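Reading time: 3 min

Lemville Robotics Club — bench safety checklist, bag-roll sorting project
Jun 14, 2023

Hello again, sorters! I've put my comments under each item, and they run long as usual, so get yourself a cup of something and read them before your next turn at the bench.

1. Gripper fingers and grip force — PASS, with a note
Jaws are tight on both arms and the pads are sound. Please leave the force limit at 70 in the settings file. I know it's tempting to turn it up when a roll slips (I've done it myself!), but these rolls are only thin film wound on itself, and the loose flaps and half-peeled labels give the fingers plenty to snag on already.
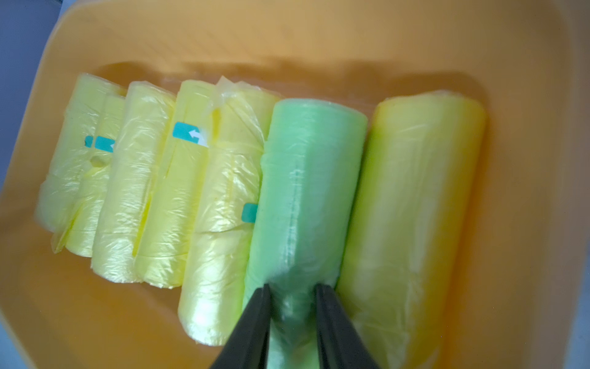 2. Cables and mounting plates — PASS
Bolts checked on both plates. Leave enough slack at the wrists for a full turn, and keep the lines from the control boards clear of anybody's knees. The Backlund team found a rubbed cable on their bench last August, and it cost them most of a weekend.

3. Shared reach — NEEDS WORK
Both arms can get to the tray, and that's the whole fun of the Peltorard challenge, but it also means they can get to each other. The slow-speed run has to come first every time you change a waypoint. One arm over the tray and the other working at its front edge is about as close as I'd like to see them for now.
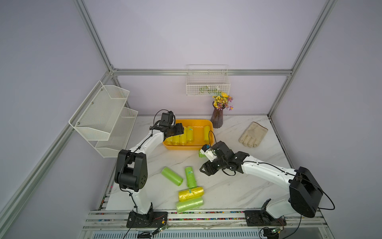

One of the parents wrote back to ask whether the slow run could be skipped when only the drop-off point has changed, as the kids lose so much of their evening to it. I do sympathize, but no. A new drop-off point changes the path on the way there too, and we have 483 logged runs now without a collision — I'd love to keep that going right up to the demo.

4. Tabletop — PASS, with a note
Rolls will end up in front of the tray, and that's fine, it's part of the task. Pause both arms in Jokider before you reach in to move one. 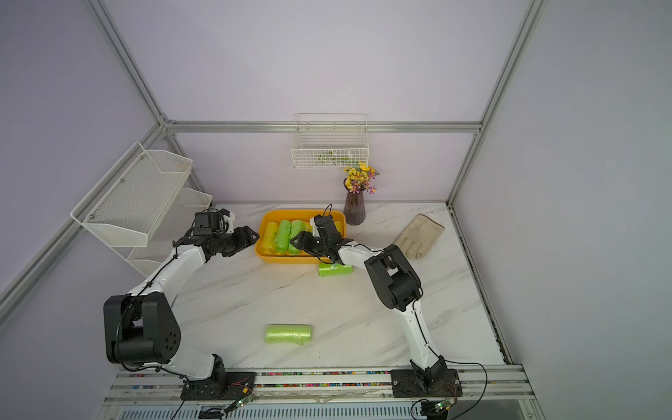
The same goes for the glove and the vase. They stay where the layout sheet puts them, and if one gets bumped, pause first and then fix it.

5. Emergency stop — PASS
Pressed and reset from both chairs. Next check is due at 3,000 cycles, or sooner if anything sounds gritty.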